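Pusside moves workstation cable runs onto clipped rail

Assembly benches at the Pusside plant will get a new cable layout starting in August, replacing the adhesive tie mounts used under the shelves until now. The change covers 88 benches in the first phase and the remainder of the 275 on site in the second.

The old mounts were rated for the weight of the cables but not for regular cleaning. Bench surfaces are wiped down at every shift change, and cleaning fluid worked its way under the adhesive pads. Maintenance logs from the past year list cable faults as the most common reason for taking a bench out of service, ahead of lighting and air supply.

The new layout uses a length of aluminum extrusion as the carrier. Data cables lie along the face of the rail and are held by snap-in plastic clips supplied by Liltero. The clips seat in the grooves of the profile and can be fitted without tools. A cable can be swapped by opening the clips in order, lifting out the old run and pressing in the new one. The plant has ordered 3,000 clips, including spares.

Nullero, which supplies the rail, cuts it to bench length and ships it without end caps. Pusside had asked for caps in the first draft of the specification and dropped them after a trial on 4 benches in the Yap building. Caps added to fitting time and had to be removed whenever a clip was moved.

Spacing is the main point in the fitting instructions. Clips go at equal distances along the rail, and the cable is left with a small amount of slack between them. A run pulled tight puts its load on the plug at the hub end, where most of the recorded faults occurred. The cable should leave the last clip in a wide curve, with no sharp bend at the clip edge.

A black seven-port USB hub sits just past one end of the rail in the layout, and three clips hold the thin black cable along the extrusion. 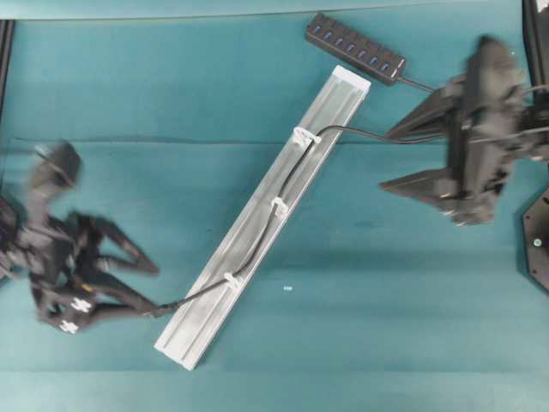 Schedule

Fitting begins in the Yap building and continues in the main hall once the first benches have been signed off. Work will be done between 2 p.m. and 4 p.m. to avoid the shift change. Lines should clear bench surfaces beforehand and label any cable that is not on the standard list. Unlabeled cables will be disconnected and left in the bench drawer.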